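**Gripper keeps pushing down after it touches something soft. How do I stop it?**

**nalombridge_lab**
Loving this project, but we have a scary one! Our arm picks soft things off plates, and it squashes them into the plate and keeps going until the drive faults.

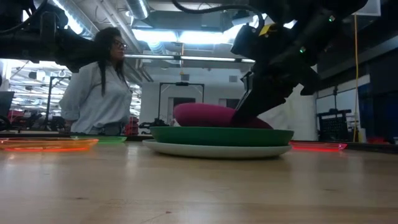
Force limit is 900 in the Zendau config. Hard items are fine.

**Adesuwa Olatunji**
Ooh, I know this one! Soft stuff ramps up too slowly to trip a limit that high. Drop it to 300 and cut the approach speed. Test with plates alone first, lifting one at a time.

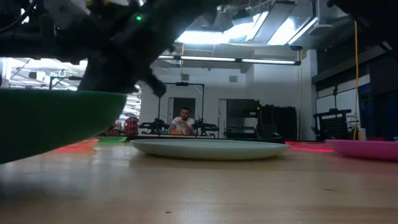 Then add the soft stuff back. And keep a hand on the e-stop, please!

**yeoh_fan**
try 500? worked on mine

**nalombridge_lab**
300 did it, no faults in 264 picks. Thank you!!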